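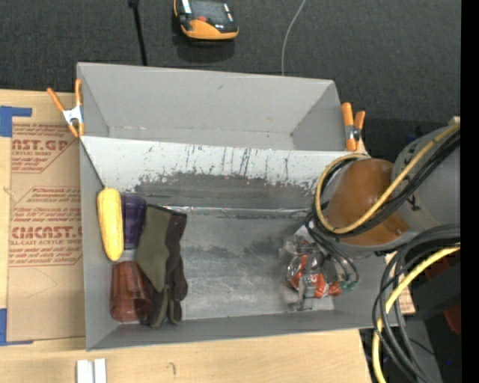 The grey bin, back compartment empty.

Ladport Trivia Circle – notes from our get-together, 23/04/2021

I'm doing the minutes again, so you'll have to put up with my way of writing them. There were 11 of us round the table at the Lesora tearoom, and apologies came in from the usual two.

Last time's notes were agreed, apart from my claim that a group of flamingos is called a flurry. It's a flamboyance. I've changed it and I'm sorry (I did get a lot of emails).

Fact of the month
We had loads this time and went over by a good half hour. The favourites were:
Honey badgers aren't badgers in the strict sense, though they're in the same wider family.
Scotland's national animal is the unicorn.
Bananas count as berries and strawberries don't – this caused a proper row, and we had to stop for tea.
Venus takes longer to spin once than it does to go round the Sun.
The unicorn won on a show of hands. I voted for Venus, for what it's worth.

The goldfish question
We went back to the old one about goldfish having a three-second memory. It's wrong, they can remember things for months, and we agreed to take it out of the booklet. It's on page 38 and I've been meaning to deal with it since November!

The booklet
We've now got 199 facts checked and ready. Two of us think we should wait for a nice round 200, the rest of us want to get on with it. Brzozowska Print have offered to hold their price until the summer, so we said yes to that and will send the pages over once the goldfish is gone.

Website
The Ginivix page had 3,374 visits over the winter, which cheered everybody up. Somebody keeps leaving comments that you can see the Great Wall from the Moon. You can't. I'll reply again, nicely.

Any other business
Can we please say where a fact comes from when we send it in? "My brother-in-law" doesn't count. We also talked about a quiz night with another group, but couldn't settle on a date, so it's carried over.

Next meeting is same place, same time. Bring one fact each, and your own mug if you can.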